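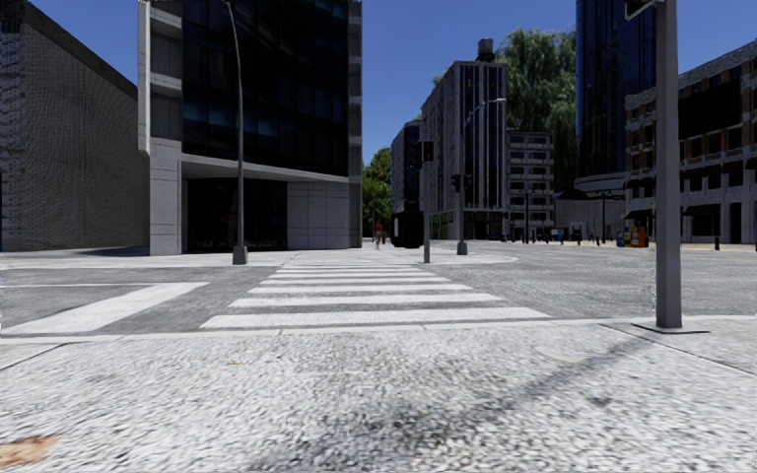

MARANVILLE, 29 Jan 2025. The Maranville Walking Society is delighted to announce that its neighborhood walking program, which began as a handful of friends meeting outside a bakery, will grow this spring into a full season of guided walks open to everyone in the city, free of charge and with no sign-up needed. The walks are meant for people who have lived here for years and still feel there are corners they have never really looked at, and for people who moved here last month and would like some company while they find their feet. Every route begins at an ordinary street corner, the kind with a striped crosswalk, a signal pole and a good wide stretch of paving where a group can gather without getting in anyone's way, and every route ends somewhere a person can sit down and have something warm to drink.

The new season is called Corner to Corner, and it will offer 40 walks between the first mild days of spring and the end of the fall. The longest takes most of a morning. The shortest is a gentle loop of three blocks, planned with strollers, walkers and tired knees in mind, and it was the first one the Society put on its list when planning started in December.

"People kept telling us they would love to come, but they weren't walkers," said Mateja Gashi, who directs the program. "Well, if you got yourself from the bus to your front door today, you're a walker as far as I'm concerned! We go slowly, we stop a lot, and we talk the whole way. I have had people come along for one walk because their sister dragged them, and the next thing I know they're leading one of their own and telling me I've got the name of the old creamery wrong."

The walks are grouped by part of town. In the Siqueira district, guides will follow the line of the old streetcar, which ran down the hill from the hospital to the rail yard and left behind it some very odd bends in the road that have puzzled drivers ever since. There will be walks around the Stavden quarter for those who like houses and gardens, with plenty of time for leaning on fences and admiring other people's roses (politely, of course, and from the sidewalk). The Lorkex side of the river, where the warehouses were, has a set of its own, including two evening walks about the families who worked there and the boarding houses they lived in.

Lertchai Tanasarn has written the river walks and will lead most of them himself. He grew up above his parents' grocery two streets from the water and has spent a good part of his retirement collecting stories from his former neighbors.

"My mother knew every person who came into the store, and she knew what they had for supper, too, as she had sold it to them," Mr. Tanasarn said. "I wish I had written it all down when I was young. I didn't, so now I go and knock on doors, and people are very kind about it. They bring out the photo albums and the cookies, and I come home three hours later with a full notebook and no appetite for dinner. What I'd like is for folks on the walk to tell me things I don't know. Somebody always does."

A new printed guide, the Corner to Corner Companion, will go along with the season. It runs to 63 pages and has a hand-drawn map for each part of town, notes on where to find benches, drinking water and public restrooms, and a generous helping of recollections from residents. The maps are the work of Mitsuko Ikeda, an illustrator who walked every route twice before she put pen to paper, once in each direction, as she finds that a street looks like a different place on the way back. The first 100 copies will be given away at the opening walk. After that the Companion will be on sale at the Society's office and at several shops in town for $3, and the money will go toward printing the next one.

Those who prefer to go at their own pace are very welcome to take the Companion and set off alone, or with the dog, at any hour that suits them. The Society asks only that walkers keep to the sidewalks and wait for the signal at the busier crossings, and that they be considerate of the people who live along the way, particularly early in the morning.

The Society has also set aside a group of walks for schools. Tomos Gwynne, who taught fourth grade for many years before joining the Society's staff, has been putting these together with teachers across the city. Children on the school walks will carry a small notebook and be asked to draw one door, write down one sound and find the oldest date they can see on a building. Mr. Gwynne says the date hunt gets surprisingly competitive, and that a manhole cover has been known to win it.

"Kids notice everything at knee height that the rest of us miss," he said. "I've walked down Mill Street more times than I could tell you, and it took a nine-year-old to show me there's a cat's paw print in the cement by the post office. I go and say hello to it now."

Visitors from outside Maranville are invited too. Manaia Pearce, who handles bookings for larger parties, would be glad to hear from clubs, reading groups, family reunions and anyone else bringing a crowd, and can arrange a private walk with a little notice. Walks can be led in Spanish on request. Guides will do their very best to suit a route to people who use wheelchairs or who need more frequent rests, so please do mention it when you call, and don't feel shy about it.

The opening walk will set out from the corner of Mill Street and Garden Avenue, with coffee and rolls afterward in the library's reading room. The starting time will be posted on the Society's noticeboard and on its website along with the full list of routes. Walks go ahead in light rain. In heavy rain, the guide will meet everyone at the starting corner and the group will decide together, which has in the past led to some very enjoyable mornings spent in the nearest diner.

About the Maranville Walking Society

The Maranville Walking Society is a nonprofit group that encourages people of all ages to explore the city on foot. It runs guided walks, publishes maps and local histories, and keeps a small lending shelf of books about the city at its office, where the kettle is usually on. Membership is open to all, and members receive a seasonal newsletter and a discount on publications.

Press contact: Manaia Pearce, Maranville Walking Society. Interviews with guides can be arranged, and reporters are warmly invited to join any walk on the program. Comfortable shoes are recommended.

Search this site Enter keywords Go

Last updated: this week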